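Prekis Rice Paddle, Cherry Finish

July 2025, by Bendik Moen

3 min read

The Prekis paddle is the rice tool we sell the most, and it is also the one that brings the most letters. People want to know if it will stick, if it will split, and if it can go in the dishwasher. I will try to answer all of this on one page, so that you can decide before you order.

The paddle is cut from a single piece of wood. There is no glue in it and no join between the handle and the head. The head is broad and a little thinner at the front, so it slides under the rice and lifts it without crushing the grains. The handle is narrow and suits small hands as well as large ones. If you have very large hands you may prefer the Berrada, which has a thicker grip and costs a little more.

The colour name "cherry" describes the finish and is not the name of the tree. Several customers asked about this in April, and they were right to ask, as our old label was not clear. The finish is a plant oil that we rub in by hand and leave to dry for 15 days before packing. The colour is never quite the same from one paddle to the next. Some arrive pale as honey and others are closer to brown.

Size and price

The length is 22 cm and the weight is 38 grams. The price is $15 for one paddle, or $38 for a set of 3. Orders over $110 are sent free of charge to all provinces. Smaller orders go by regular mail.

Before the first use

Wash the paddle in warm water with a drop of mild soap, dry it with a towel and let it stand overnight. The wood may feel slightly rough after this first washing. This is normal — the fibres rise when they meet water — and a light rub with very fine sandpaper makes it smooth again.
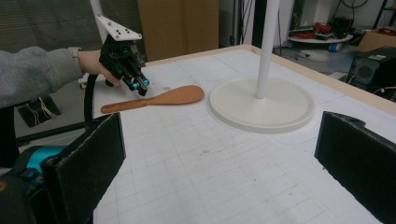

For daily use, dip the head in cold water just before you serve. A wet paddle does not hold the rice, and this works better than any coating we have tested. Short grain rice needs it most. With basmati you can often skip it.

Please do not put the paddle in the dishwasher, and do not leave it to soak in the sink. We cannot replace a paddle that has split from soaking. Wash it by hand, dry it, and keep it somewhere with moving air. A closed drawer is fine once the wood is fully dry.

When the surface begins to look grey and dull, rub in a few drops of food-safe oil and wipe off what remains after an hour. The Jivura board oil in our shop is suitable, and so is plain mineral oil from the pharmacy. I would avoid olive oil, as it can turn sour in the wood.

The paddle is also good for folding batter, for potato salad, and for scraping a non-stick pot that metal would scratch. It is not made for prying frozen food apart.

Returns are accepted for unused paddles in their sleeve. Write to us first and we will send you the address.

Related items
Berrada Serving Paddle, Thick Grip
Jivura Board and Spoon Oil
Prudico Rice Washing Bowl
Prekis Rice Paddle, Set of 3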